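Stop Asking Small Churches To Be Big Ones

09/01/2022

Another message this week from someone leaving a small congregation. Lovely people, she wrote, but no band, no youth programme, the sermon goes on a bit. So off to the big place by the ring road with the coffee bar.

I'm not going to say she's wrong to go. People go. But I have been hearing the same complaint for years now and I think it's a bad one, and I want to say why before I lose my nerve.

We have started choosing churches the way we choose phone contracts. What do I get. How quick is the parking. And small churches have swallowed it whole, they look at themselves and see only what's missing.

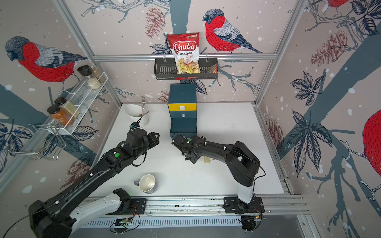

Photo: Noboru Morikawa

I worshipped for a while with a tiny fellowship in Chiba. 17 of us on a good morning, 10 when it rained. Junpei Ishida preached, and he was not a great preacher. He lost his place. He told the same story about his father's boat more than once. Nobody filmed it, thank goodness.

But when I was ill that August, he was at my door before I had told anyone except Tomoyo Wada, who had obviously told everyone. Soup. A psalm, read badly. He stayed a bit and went home. I have forgotten every clever sermon I heard that year and I remember that psalm.

Compare the next place. 566 seats, I know because it was printed on the welcome leaflet like a boast. Proper sound, proper lights, a pastor who could make you cry by the second verse. I went for 13 months. I stopped going and not one person rang. I don't think they were unkind, I think they hadn't a clue who I was. And fair enough, I'd sat at the back and left during the last song. I got what I'd paid for, if you like.

Now the usual answer. Big churches have home groups! Yes, and some are very good. Liudmyla Pylypenko runs one and I would trust her with my children. But listen to how people talk about it. "The group is my real church." Well then. What's the big room for?

Someone will say numbers mean blessing. Do they? Read Gideon again. He had thousands and was told to send most of them home. Read the bit about two or three gathered together. I'm not saying a full building is a sin, Pentecost was a crowd. I'm saying the count proves nothing either way and we should stop treating it as a report card. 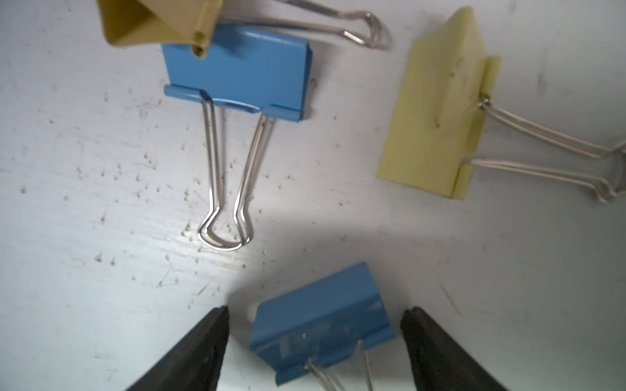

Binder clips on the white work surface.

And small churches, you're not getting off. Small can be rotten too. One family running everything for thirty years. A visitor sat in the wrong seat and everbody knows it. I have been in a little church where the same quarrel about the hymn books outlived two ministers. Being few doesn't make you holy, it just means there's nowhere to hide, and some people use that to bully. If that's your church then leave it, with my blessing.

What I can't stand is the good ones giving up. Minoru Kaneko told me his congregation had spent most of its savings on a screen and speakers, to "compete". Compete with who? They had a lunch after the service that half the street came to. The lunch stopped becuase the money went on the screen.

That is the thing that made me write this really. The lunch.

So if you are looking for a church, try this. Don't ask about the music first. Go three times, sit near the front, stay behind after. See whether anyone learns your name. See whether you learn theirs, it cuts both ways. Then miss a week and see.

And if you're already in a small one and it's kind and it prays and the preacher rambles, stay put. Bring a dish. Put the chairs out. Somebody has to ring the person who didn't come this morning, and it might as well be you.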